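Odair Toledo
17/02/2018

Thread on the kitchen odds-and-ends drawer, because I finally emptied mine and I have opinions now. Long one, get a drink.
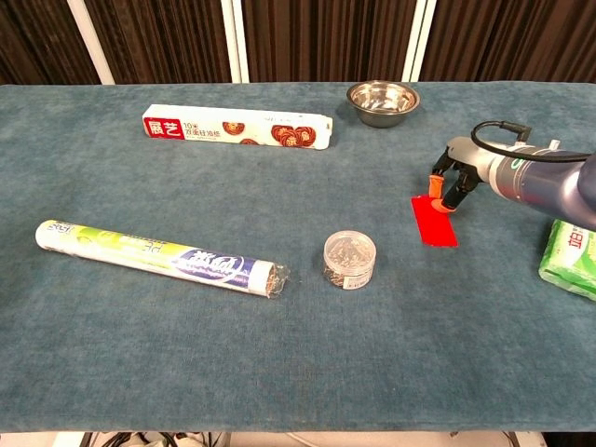
Baking paper, cling wrap, a little steel bowl and the tub of tiny metal bits. Teal felt underneath!

So the drawer. It's the deep one next to the stove and for years it has been the place where anything long goes to hide. Rolls of stuff, skewers, a rolling pin I don't like, the other rolling pin I don't like. You open it two inches and something rolls forward and jams it shut again.

I got fed up when I was trying to line a pan for a sponge cake and had to fish the paper out with a wooden spoon through the gap. Batter was already mixed. I was not at my best.

First thing I did was take everything out and put it in heaps on the couch, the chairs, wherever. Do this when you're home alone if you can. Jailson Bragança walked in halfway through and wanted to discuss every single skewer.

Then I started pulling things out of the heaps and asking where I really use them. Boring question but it moved half the drawer to other parts of the apartment in one evening.

Let's talk baking paper. The long white box with the pastries printed on it is the one I've got on the go. It says 10米 on the label, so ten meters, and I bake most weekends from August until it gets too warm to have the oven on, so the paper has to be where I can grab it.

I used to take the roll out of the box because the box took up too much space. Terrible idea!! A naked roll of baking paper unwinds itself the minute you look away and then you've got a big curl of it with crumbs on. Keep the box. I'll die on this hill.

Where it lives now: flat on the shelf above the cake pans, label facing out. I can reach it with one hand while the other one is holding a whisk, and that's really all I ever wanted from life.

Cling wrap is a different animal. Mine has no box at all, just the big roll with the printed band on it, and the end goes all crinkly and bunches up around the tube. I've lost so much time picking at that end with a fingernail.

What I do now is fold the loose end under itself, about a thumb's width, before I put the roll away. Makes a little tab. When I remember, it's great. When I don't, it's back to the fingernail.

Somebody is going to tell me to put it in the freezer. I've tried the freezer. My freezer is full of bread.

I also bought a cutter box for it, a Mammont one with a slider, and the roll didn't fit. Too fat. Measure the roll first, people. Jailson has it now for his skinny rolls and he's thrilled, so good for him I guess.

Okay, the bowls. I had a whole nest of small steel bowls in that drawer, and they were the reason it rattled every time a truck went by. I love these things. Salt, an egg, the scraps of butter paper, cake sprinkles, whatever.

But I kept washing the same two and ignoring the others, so I kept four and gave the rest to my sister. They sit on the counter now next to the scale. Shiny, cheap, they don't chip, and the rolled edge is kind to your hands when you're scraping something out.

(Small rant: why does every recipe video use eleven glass bowls for the spices. Who is doing those dishes.)

Now the part of the drawer I was ashamed of. The loose metal bits. If you have a junk drawer you know exactly what I mean, the little silver things that sink to the bottom and end up in the corners and stick you in the finger when you're looking for a bag clip.

I swept all of mine out with a dry paintbrush. Best tool for corners, I'm serious, get a two-inch one from the hardware store and keep it for drawers only. It gets behind the runners too.

All the little bits I wanted to keep went into a clear round tub with a lid. You can see what's in there without opening it, and if it gets knocked over the lid is on, so no crawling across the floor with a flashlight. I've done the crawling. My knees remember.

Does the tub belong in a kitchen? No. It has moved to the desk. It's filled right up, and I don't think I'm allowed to acquire any more small metal things until I'm very old.

A few of you asked about the felt. I had a big teal piece and I put it over the table whenever I sort stuff. It's the best tip in this thread so I don't know why I left it so late. Small things don't bounce, rolls don't shoot off the far side, and you don't scratch the table dragging steel across it.

It picks up every crumb in the building, mind you. I shake it out over the balcony and then go over it with a lint roller. Please don't ask me if it can go in a hot wash. I did that to a different piece and now it's a coaster.

Things I threw out: a roll of foil with maybe one sandwich's worth left on it, dried up rubber bands, a lid that fit nothing, and the instruction leaflet for a Falcão blender that died before I moved here.

Things I found: the good peeler. I'd bought a replacement for it, so now I have 2 good peelers, and I'm not giving either one away.

What went back into the drawer: the rolling pin I dislike least, the skewers in a long tin so they can't wander, the foil (new one), and the dish towels, folded. It opens all the way now. I keep opening it for no reason.

If I had the money I'd get one of those fitted Povis inserts with the slots, but a cereal box cut down lengthwise is doing the same job in mine. Cut it a little lower than the drawer front or it catches. Ask me how many cereal boxes that took.

Whole job was one evening plus a bit of the next morning for the shelf. If you're only going to do one piece of it, do the rolls. They cause most of the jamming and everything else kind of behaves once they're gone.

Next up is the cupboard under the sink and I'm already scared of it. There's a bucket at the back that I haven't seen the inside of since we moved in. If anyone knows how to keep spray bottles from tipping over every time you pull one out, my replies are open.

Adding one more since it's come up a lot: yes, the sponge cake got made. Came out a bit flat, we ate it anyway with jam.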